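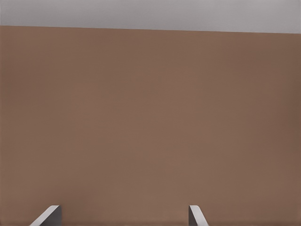 Rattana Petchrat wrote to us after the July issue and asked why we always send readers to the big painting rooms at the Drastham museum and never to the drawings upstairs. She has lived in the town a long time, she says, and her visitors from abroad always go home with the same postcard of the same harbor picture. In her opinion the best things in the building are on paper, and most people walk past the staircase without looking up.

We think she is right, and we went back to look for ourselves.

The drawings are on the second floor, in 3 small rooms behind the ceramics. The sign for them is in the coat hall, on the side where you leave and not on the side where you come in, so it is easy to miss. Ask at the desk for the Paper Rooms. The staff know them by this name, although it is not on the printed plan. The collection has 600 sheets, but only a small part of it can be shown at one time. Paper does not like light, and each drawing must rest in its box for a long period after it has been on the wall. For this reason we cannot promise that you will see everything we mention. The hanging changes in spring and again in autumn.

The oldest part of the present hanging is a group of travel sketches from 1802. The artist did not sign them, and the museum calls him only the Master of the Ferry, after the largest sheet. He went down the river from Westivgate to the sea and drew what he saw on the way: boats, mills, a woman who is washing a pot, a dog asleep on a coil of rope. The ferry sheet is done in brown ink with a gray wash. Stand close to it first. The water near the boat is made of almost nothing, perhaps ten strokes of the pen, and the rest is the bare paper. Then go back to the door and the river becomes wide.

I must admit that I did not understand this drawing on my first visit. I thought it was unfinished. The attendant in the room told me that many people think so, and that some of them complain about it at the desk. On my second visit I stayed longer, on the small bench by the window, and now I would choose it before any painting in the house.

In the middle room there are studies for the ceiling of the old Soomro theater, which burned down before any color photograph was taken of it. These sheets are therefore the best record of how it looked. They are large and a little damaged, with holes in the corners from the workshop pins. The figures are seen from below, so their feet are big and their heads are small, and at eye level this looks strange. Children enjoy it. The label suggests that you bend your knees and look up at them, and a few visitors really do it.

One of the ceiling studies shows a flute player with two left hands. The museum has a long text about it, with a theory that the artist was trying out two positions and forgot to erase one. Another theory, which I heard from a guide but did not find in print, is that the second hand was drawn by a pupil. You can compare the lines and decide. To me the lower hand looks much more nervous.

The last room is given to newer work. At the moment it holds a series of charcoal drawings called Zatico, named after the quarry where the artist worked every winter – always the same wall of stone, always in the morning. It is a quiet room and some people will find it dull. The sheets are very dark, and you need to give your eyes a minute after the bright middle room. After that the wall of stone starts to separate into many kinds of black. I liked the fourth sheet from the entrance the most, where he left a thin pale line along the top for the sky.

If you have only one hour in the museum, we would now give half of it to these rooms. The harbor picture is of course worth seeing, and we do not take back what we wrote in July. But in front of the harbor picture you will stand behind other people, and on the second floor I was alone for most of the morning.

Some practical remarks. The Paper Rooms open one hour later than the rest of the museum and they close for lunch, so the best time to go up is 10:30 in the morning. There is no extra ticket. Large bags must stay downstairs, also small backpacks, and pens are not permitted, but you can borrow a pencil from the attendant if you want to draw. The elevator goes only to the first floor. For the second floor there is a lift chair on the back stairs, and it is better to call before your visit if you need it. The rooms are kept cool, also in summer, and I was glad of my jacket.

If you want to see a drawing that is not on the wall, you can make an appointment with the study room. You do not have to be a scholar. They ask for the number of the sheet, which you find in the catalog in the bookshop, and they like to have 2 weeks of notice. You may ask for up to five sheets in one visit. The catalog is heavy – I read it in the bookshop and wrote down the numbers.

Mrs. Petchrat adds one more recommendation, for a small pastel of a lemon seller that she has not seen on the wall for many years. The study room confirmed to us that it is still in its box and in good condition. It is planned for the spring hanging, in the middle room, on the wall next to the window.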